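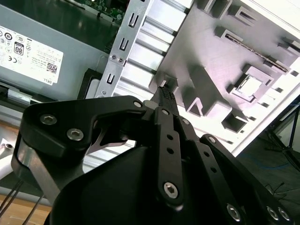

Dust is the one thing every computer owner can fix without spending real money, and I love doing it! I give both of our desktops a proper clean twice a year, once in February and once when the cottonwood fluff is over, and the difference in fan noise makes me happy every single time. Shut down, switch off at the wall, unplug everything, take the side panel off and have a good look before you reach for a brush. With a case open like this one, look for the small black connectors first. They're easy to snag with a sleeve, and I'd much rather know where they are before I start poking around in there.

What I use

A soft paintbrush, one inch wide, never used for paint. A can of air or a little electric blower (mine is a Foda and it's still going strong). Cotton swabs. A microfiber cloth. A muffin tin for the screws, one cup for each place they came from. Small screws roll under the fridge, I promise you.

Getting the dust out

Take the whole thing outdoors if the weather lets you. Hold each fan still with a finger before you blow air at it, or it'll whizz around like mad and that's hard on the bearings. Short bursts, can upright. Work from the top down so you aren't dusting the same shelf twice – same as the living room!

Filters come out and get a rinse under the tap with a drop of dish soap. Then leave them overnight. I mean overnight. I once gave one 20 minutes on the radiator and it was still damp in the corners.

Leave the vacuum cleaner in the closet for this job. Use it afterward on the patio.

Cables

If you do need to unplug something, hold the plug and never the wires. Some have a tiny latch you have to press. Take a phone picture first, then another from the other side. Loose cables can be gathered with hook-and-loop ties, and I cut mine from a 9 foot roll of Brellik garden tape, which works beautifully and costs next to nothing.

Putting it back

Panel on, screws finger tight, then a quarter turn with the screwdriver. Wipe the desk while it's clear, and do the keyboard too (upside down over the sink first, oh the crumbs).

Next month I'm tackling the toaster tray.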